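Handier Isaksson 200 - Red de protección para fondo de campo de béisbol y sóftbol

Referencia: HI-200-BK
Fabricante: Rirnari
Distribución y montaje: Drillivis
Ficha revisada: 2023-04-08

Descripción general

La Isaksson 200 es una red de protección sin nudos destinada al fondo situado detrás del plato en campos de béisbol y sóftbol. Sustituye a los cierres de malla metálica en instalaciones con gradas próximas al terreno de juego. El paño se suministra cortado a medida, con cabo perimetral cosido y refuerzo doble en las esquinas.

El modelo admite tres configuraciones: suspendida de cable superior entre postes, tensada en bastidor o combinada con un zócalo acolchado. La primera es la que solicita la mayor parte de los clubes, porque deja libre la línea de visión desde las filas bajas. En bastidor la flecha del paño es menor y la pelota rebota más, extremo que conviene consultar con el reglamento de la liga correspondiente.

Características técnicas

Material: polietileno de alta tenacidad, trenzado sin nudos
Luz de malla: 40 mm, disposición cuadrada
Color: negro mate, teñido en masa
Cabo perimetral: 8 mm, cosido cada 5 cm
Altura máxima de paño en una sola pieza: 12 m
Peso del paño: 178 g/m²
Tratamiento: estabilización frente a radiación ultravioleta
Temperatura de servicio: de -27 °C a 60 °C
Garantía del paño: 5 años en uso exterior

La luz de 40 mm retiene tanto la pelota de béisbol como la de sóftbol. No retiene pelotas de golf ni bolas de entrenamiento reducidas. Para túneles de bateo en los que se usen estas últimas existe la variante HI-200-TB, con malla de 20 mm y un peso superior.

Componentes incluidos

El suministro estándar comprende el paño, el cabo perimetral, los mosquetones de acero inoxidable para el cable superior y un juego de tensores para los laterales. El cable, los postes y las cimentaciones se presupuestan aparte. Los postes existentes pueden reutilizarse si se aporta el cálculo original o un certificado de carga; Drillivis no instala sobre postes de alumbrado.

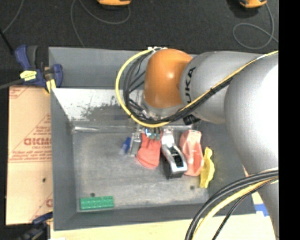

¿Se puede dejar la red montada durante todo el invierno?

Depende de la zona: donde no se esperan nieve ni hielo adherido puede permanecer izada con la tensión de temporada, mientras que en zonas de nevada frecuente debe arriarse antes de enero y guardarse seca, plegada y a cubierto.

Instalación

El cable superior se tiende con la flecha indicada en el plano de montaje. Un cable demasiado tenso transmite a los postes de extremo esfuerzos para los que no están calculados - es el error más habitual en los montajes realizados por el propio club. El paño se iza con el cable ya colocado, empezando por el centro y repartiendo los mosquetones hacia ambos lados.

El borde inferior se fija al zócalo o a un cable de pie. En ningún caso debe quedar suelto a menos de 30 cm de un asiento, ya que el impacto de un foul directo desplaza el paño hacia atrás. La distancia libre recomendada entre la red y la primera fila es de 1,5 m en configuración suspendida y de 0,6 m en bastidor.

Mantenimiento

Inspección visual antes de cada jornada y revisión completa al inicio de la temporada. En la revisión se comprueban el cosido del cabo, el cierre de los mosquetones y el estado de las esquinas. Una malla cortada se repara con hilo del mismo material; si hay más de cinco mallas contiguas dañadas, se sustituye el sector. La limpieza se hace con agua a baja presión, sin disolventes.

Plazos y pedidos

Para solicitar presupuesto se necesita un croquis acotado con la distancia del plato al fondo, la altura libre disponible y la posición de los postes. El plazo de entrega del paño a medida es de 27 días naturales desde la aprobación del plano. Las medidas no se modifican una vez iniciado el corte.

Consultas técnicas: Ingegerd Sundqvist
Pedidos y repuestos: Peninah Nyaga

Productos relacionados

HI-200-TB - Red para túnel de bateo, malla de 20 mm
HI-200-L - Pantalla en L para lanzador, con bastidor desmontable
Zócalo acolchado para fondo, módulos de 2 m
Juego de reparación: hilo, aguja y cuatro mosquetones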